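Brunness ao vivo: por qual disco começar antes do concerto?
Comunidade > Música > Bandas independentes

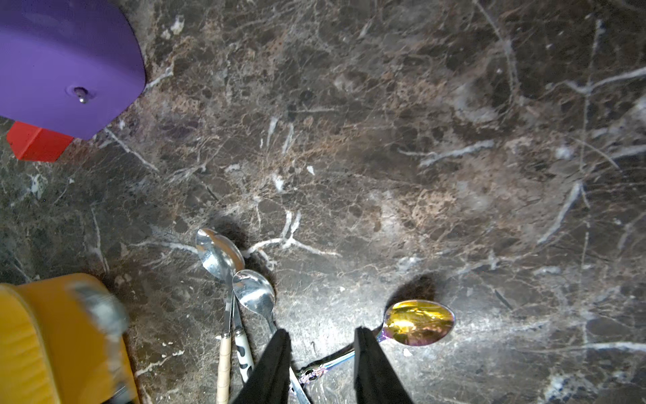
Os Brunness tocam as músicas antigas nos concertos de agora?
Tocam várias, quase sempre na segunda metade, e costumam guardar "Salinas" para o encore.

Publicado por Maya Nasrallah

Olá a todos! Descobri os Brunness em fevereiro, por causa de uma amiga que me mandou "Salinas" às onze da noite, e desde então não ouço outra coisa (os meus vizinhos que me perdoem). Já comprei bilhete para o concerto em Ultthorpe e queria chegar lá a conhecer o repertório. O problema é que há o EP, o disco de estreia, o ao vivo e mais uma data de lados B, e metade das canções aparece em versões diferentes. Começo pelo EP e vou por ordem? Ou salto logo para o disco? E outra coisa: a "Mekberg" do EP é mesmo a mesma canção do álbum? A bateria parece-me completamente diferente e o refrão entra muito mais tarde. Obrigada desde já!

Publicado por Walid Ghanem

Que inveja, ouvir isto tudo pela primeira vez! Eu ia pelo disco de estreia, do princípio ao fim, sem saltar faixas, porque a sequência está muito bem pensada e a passagem da terceira para a quarta canção ainda me arrepia. São quase 40 minutos, ouve-se numa viagem de comboio. Depois volta ao EP, que tem só 15 minutos e foi gravado na sala de ensaios, com as guitarras a tapar a voz de vez em quando. Há quem ache mal gravado, eu adoro aquela sujidade toda.

Quanto à "Mekberg", é a mesma canção, sim, mas regravada de raiz. No EP a bateria está toda em cima do prato e a música acaba de repente; no álbum baixaram o andamento, puseram um órgão por baixo da segunda estrofe e o refrão só aparece quando já quase desistimos dele. Ao vivo costumam misturar as duas: começam devagar, como no disco, e rebentam no fim como no EP. Quando os vi, a sala inteira cantou a parte do órgão, que nem tem letra!

O ao vivo deixa para depois do concerto. Tem bons momentos, mas o público está muito baixo na mistura e perde-se um bocado a graça. Dos lados B, procura pelo menos o do primeiro single, uma valsa pequenina só com voz e baixo. E chega cedo a Ultthorpe, se puderes: a primeira parte é quase sempre uma banda que vale a pena e a fila para as camisolas fica impossível no fim.

Publicado por visitante

o ep é melhor e pronto. o disco é bom mas tem órgão a mais. leva tampões que eles tocam altíssimo

Publicado por Maya Nasrallah

Walid, muito obrigada, ouvi o disco ontem de uma ponta à outra e já percebi o que dizes da quarta canção!! Hoje vai o EP. Visitante, tampões anotados, depois digo se concordo contigo sobre o órgão.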